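Bulk Candy, Small Bins: A Gallery

It began with an office candy drawer. The drawer held, at various times, butterscotch, a fistful of mints, a stapler, and one toffee that had bonded with the stapler. When the toffee won, I moved everything into open bins on a table, ordered a metal scoop, and started calling it a candy station, because a thing with a name is harder for other people to throw away.

I have been keeping this page ever since, mostly for the people at the Grirkstead office who want to copy the setup and keep writing to ask which bins. The bins are Ovora. I have no feelings about Ovora except that their small ones stack and their large ones don't, and that both arrive smelling like a new shower curtain. Leave them by an open window overnight.

For anyone starting out, I'll say that the first order is always wrong. Mine came from Whitlock, who sell by the case and will not be talked down. I wanted enough for a month. I got 2,133 pieces, which I know because it's printed on the invoice, next to a charge for "handling" that I assume covers the man who threw the box over the gate. The second order was 600 and lasted until April. The third was a mistake on the web form.

A few things I've settled on since then:

Hard candy keeps. Gummies in an open bin turn into a single gummy by the second afternoon.

Lollipops take up three times the room you planned for. The heads would fit nicely if it weren't for the sticks, and the sticks go where they like. You can line them up by color in the morning and by lunch they'll look like a dropped box of matches.

A scoop is a wonderful thing for jelly beans and a ridiculous thing for lollipops. I own one anyway. It came from Enix, it cost more than the bins, and it makes the table look as though somebody is in charge.

Divided bins are better than single ones if you have more than one kind of anything. People respect a divider. I don't know why, since it's a strip of plastic you could lift a finger over, but they do.

On to the gallery. Green bin with the divider, black bin next to it, scoop at large.

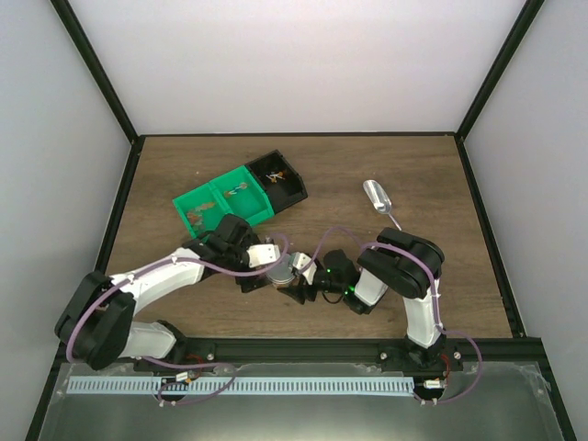 The row on its usual slant, with the scoop parked well off to the right. I have straightened rows like this many times and have stopped expecting it to last.

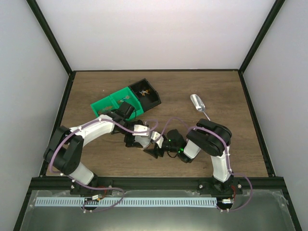

Green against brown wood. Of all the colors on offer, this is the one that can be found from a doorway.

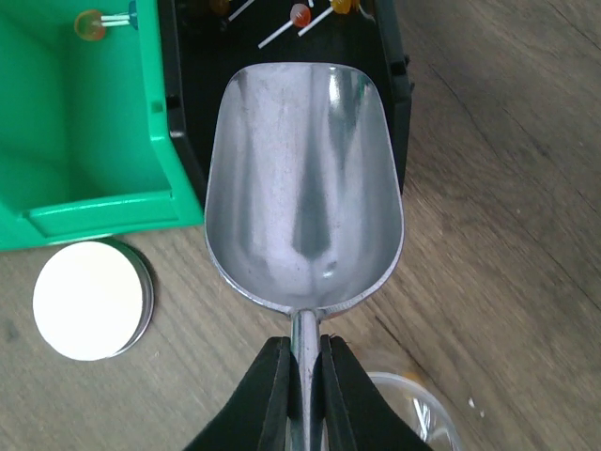 The scoop, bowl up, lightly scuffed and still very pleased with itself. Two lollipops are lying nearly parallel in the green bin, as tidy as they get.

The scuffs on a scoop don't bother me. I tried polishing mine once, with a cream that promised a mirror finish, and then had to wash it four times before I'd let it near anything edible. Warm water and dish soap, dry it with a towel, put it back. If the handle gets sticky, and it will, wash it again and try not to think about who had it last.

Several of you have asked about lids. I tried them for a month. Consumption dropped by almost nothing and the noise went up a great deal, as every visit to the table now came with a clack that the whole floor could hear. The lids are in a cupboard. If Grirkstead wants them, they can have them for the cost of postage.

The other regular question is about wrapped versus unwrapped. Wrapped, please, if strangers have access to the table. You'll find the wrappers later, in plant pots and behind the printer, but that's a separate hobby.

Next up is the refill. Whitlock's minimum has risen again, so we're looking at a box of 2,234, mixed, with no say in the mixing. Last time that meant 109 licorice ones, and I still have most of them. They're free to a good home, stapler not included.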